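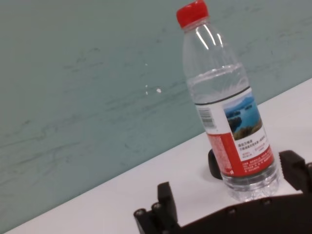

Stavstead Still Water, screw cap bottle

Product code 1744
Category: Drinks / Water / Still, single bottles
Supplied by: Plulalus
Page last revised Jul 27, 2020

Summary
Still drinking water in a clear plastic bottle with a red ribbed screw cap and a printed wraparound label. Imported, with the original Chinese label left in place. Intended for vending, meeting rooms, site canteens and reception fridges. Sold by the tray or by the pallet. Single bottles are not sold from the warehouse.

Bottle
Clear, uncoloured plastic with a rounded shoulder and a narrow neck. Moulded horizontal ridges run round the lower body beneath the label. They stiffen the wall where the bottle is normally gripped by a vending spiral or a shelf divider. The shoulder is smooth apart from shallow moulded rings and is left free of print, so the water level can be checked without removing the label.

The wall is thin and will flex if the bottle is squeezed with the cap off. Hold it by the shoulder when opening. Some air space is left above the water at filling. A small variation in level between bottles of the same batch is normal and is not accepted as grounds for return.

Cap
Red, ribbed side wall, right-hand thread. Caps are not sold separately. The older Mondska dispensing caps do not fit this neck, and customers changing over from Mondska bottles should remove those caps from stock to avoid mix-ups.

Label
Full wraparound, covering the middle section of the bottle. The barcode is printed vertically in black on white. Beside it is a small photograph of a lake with islands, with a block of Chinese text beneath, part of it in red. The lower part of the label is a red panel with fine print in white.

The barcode runs up the bottle, so fixed scanners set for horizontal codes may need the bottle laid on its side. Hand scanners read it in any position. If your till rejects the code, enter the product code given at the top of this page.

An English information sticker is applied to the outside of each tray at our Cao depot. Customers who sell bottles singly need the individual stickers, order code 1744-S, supplied on rolls. The stickers should go on the clear shoulder, clear of the barcode and the fine print. Sticker text is checked by Anca Grecu, who should be contacted before any customer prints their own version.

Trays and pallets
Trays are card with a clear film wrap. Pallets carry 60 trays and are wrapped and corner-boarded. Do not double-stack pallets. Part pallets are accepted for collection from Cao only.

Minimum order for delivery: 19 trays
Full pallet: 60 trays
Lead time, stocked: three working days
Lead time, unstocked: up to 262 hours from confirmation

Storage
Keep in a cool, dry place out of direct sunlight. Store upright. Do not keep next to paint, fuel, solvents or strong cleaning products, as plastic bottles can pick up odours in store even when sealed. Trays should stand on a pallet or shelf, off the floor.

Do not freeze. Water expands on freezing and the base may bulge or split. Bottles that have been frozen should be withdrawn, including those which look sound after thawing.

Once opened, keep refrigerated with the cap on and use within two days. The bottle is for single use and should not be refilled for resale.

Vending use
The bottle has been run in our own spiral machines at the standard drinks pitch. Load with the base flat on the shelf and the cap towards the top guide. Bottles loaded at a slant tend to catch on the guide rail – check the back row in particular. For drop-type machines, fit the soft landing strip, order code 1744-L.

Glass-front machines give the best result with the lake photograph facing out. With the barcode facing out the product is hard to recognise from a distance.

Disposal
Empty the bottle, crush it lengthways and replace the cap. Local rules on caps and labels differ, and site managers should follow the instructions of their own waste contractor. Tray card and film must be separated before baling.

Changes since the last revision
The tray film is now clear – it was previously printed. The pallet label has moved from the long side to the short side at the request of Raimo Laitinen, Cao depot. The September price list remains in force for account customers.

Returns
Leaking or crushed trays must be reported on the day of delivery, with the pallet label number. Marks on the outer film alone are not treated as damage.

Contacts
Orders and accounts: Sanne Verbruggen
Vending and fittings: Kaisu Pesonen
Labels and stickers: Anca Grecu

Related products
1744-S Shoulder stickers, English, roll
1744-L Landing strip, soft, for drop-type machines
Stavstead Sparkling Water, screw cap bottle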